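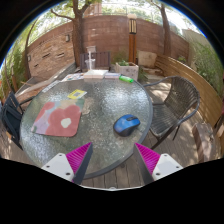 Chapter 4

Outdoor Space and the Small Household

Learning Goals

After studying this chapter, you should be able to:

Define private, shared, and public outdoor space
Describe how the use of a patio or balcony changes over the course of a year
Explain how orientation, shade, and wind affect comfort
Compare the upkeep needs of common outdoor furnishing materials
Prepare a simple use diary for a household

Key Terms

threshold, private outdoor space, shared outdoor space, orientation, windbreak, use diary, seasonal storage

4.1 Introduction

Households have always done part of their daily work outside the walls of the house. Food was prepared in yards, clothes were dried on lines, and children were watched from the doorstep. When families moved into apartments and row houses, much of this work came indoors, and the outdoor area that remained was often treated as decoration. Planners in many towns now give it closer attention. A patio of modest size can serve as a dining room, a study, a workshop, and a place to rest, sometimes within a single day.

This chapter considers outdoor space as part of the home. It builds on the discussion of room use in Chapter 3 and prepares the reader for the treatment of storage in Chapter 5. Garden design and the care of plants are covered only where they affect the comfort of the people using the space.

Private outdoor space is an area that one household controls and others may enter only by invitation. Shared outdoor space belongs to a group of households, as in the courtyard of an apartment block. The line between the two is called the threshold, and it may be marked by a wall, a step, a change in paving, or simply by custom. Disputes between neighbors often begin where the threshold is unclear.

4.2 A Case in Brief: The Brorgate Survey

The town of Brorgate carried out a household survey beginning in March, before the warm season. The survey reached 487 households in two districts, Varela and Nandberg. Varela consists mainly of older row houses with paved yards. Nandberg is newer, and most of its residents have a balcony or a ground-floor patio.

Each household kept a use diary, recording when the outdoor space was occupied and for what purpose. In Varela, 55 percent of households reported eating outside at least once a week in summer. In Nandberg the figure was 32 percent, although the spaces there were newer and in better repair. The diaries suggested two causes. Many Nandberg balconies faced west and became too hot by late afternoon, and several buildings stood in the path of a steady wind from the river.

Reading, desk work, and school assignments appeared in the diaries more often than the planners had expected. These activities require a steady surface, freedom from glare, and a nearby door — conditions that are easily overlooked when a space is planned only for meals.

The town later used the findings in the Plenulia housing project, where each patio was given a fixed windbreak and a storage cupboard. The project is discussed again in Section 4.5.

4.3 Orientation and Comfort

Orientation refers to the direction a space faces. In the northern hemisphere, a south-facing patio receives sun for much of the day, while a north-facing one may remain in shade for long periods. An east-facing patio is bright in the morning and cooler toward evening, and it often suits households that eat breakfast outdoors.

Activity 4.1

Keep a use diary for an outdoor space over 10 days. Record the time, the weather, the activity, and the number of people present. Bring the completed diary to class for use with Section 4.4.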